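Choosing a Used Vehicle with Published Information: A Study of Buyer Decisions in Bedel
Project Report, Consumer Economics Section

Project group: Myrto Economou, Milovan Matić, Esko Pelkonen
Project adviser: Periklis Gavalas

1. Background

The purchase of a used vehicle is among the largest expenses that many households meet, and it is often made under time pressure. The seller usually knows more about the vehicle than the buyer does. Published price guides, history reports and independent inspections are intended to narrow this gap. The project group set out to determine which of these sources buyers in the Bedel area consult before they sign, and at what stage of the purchase they do so.

The work was limited to passenger cars and light trucks bought for private use. Motorcycles, fleet vehicles and cars passed between family members were left out.

2. Method

A written questionnaire was sent to 421 households that had bought a used vehicle within the last two years. A total of 300 completed forms were returned and accepted. The group also recorded the asking price, mileage and stated condition of 1258 vehicles listed by dealers and private sellers during November. Listings without a mileage figure were not recorded.

Follow-up interviews were held with buyers who had agreed to them on the form. Milovan Matić and Esko Pelkonen conducted the interviews, and Myrto Economou prepared the coding sheet. Markos Margaritis of the Karamanlidis dealership gave the group access to blank sales contracts and inspection forms and answered questions on trade-in practice. He had no part in the analysis.
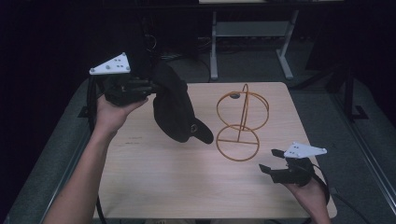

Should a buyer order a vehicle history report before or after the test drive?
The group recommends ordering it before the test drive. A report can show an open loan, a salvage title or a mileage conflict, and a buyer who learns of these early can drop the vehicle without further expense.

3. Results

3.1 Sources consulted

Price guides were the source named most often on the returned forms. Most respondents had looked up a price range before visiting a seller, but many had used the range for a different trim level or model year. In the interviews, several buyers explained that the listing did not give the trim and that they had chosen the closest match.

Independent inspection was much less common. Buyers who dealt with a private seller arranged one more often than buyers who went to a dealer. The latter group tended to treat the dealer's own checklist as an inspection. The forms supplied by Karamanlidis state that the checklist covers safety items only, and the interviews indicate that this line is seldom read.

3.2 Asking prices

Dealer prices were higher than private prices for vehicles of similar age and mileage. The difference was smaller for compact cars than for light trucks. Part of the gap may reflect repairs done before sale, which the listings do not report in a consistent way. The group was therefore unable to separate the cost of preparation from the dealer's margin.

3.3 Warranty terms

Respondents who had bought an extended warranty were asked to name two items that it excluded. Few could do so. Wear items such as brake pads and clutch parts were the exclusions most often given correctly. Matić notes in his interview summary that buyers had generally received the terms at the signing desk, together with the loan papers.
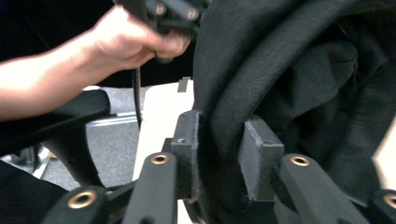
Figure 2. Forearm and hand holding a black device, with dark fabric at right.

4. Limitations

The sample was drawn from one area and should not be taken to represent buyers elsewhere. Respondents were asked to recall purchases made many months earlier, and answers on the order of events are likely to be less reliable than answers on price. Asking prices are also not sale prices. The group had no access to final contract amounts.

5. Recommendations

Buyers should confirm the exact trim level with the seller before using a price guide. An inspection should be done by a shop with no tie to the seller, and the written result should be kept with the title papers. Warranty terms should be requested at least one day before signing.

A one-page buyer's checklist based on these points has been submitted to the adviser for review. The coding sheet and the blank questionnaire are held in the section office and may be consulted on Wednesday afternoons.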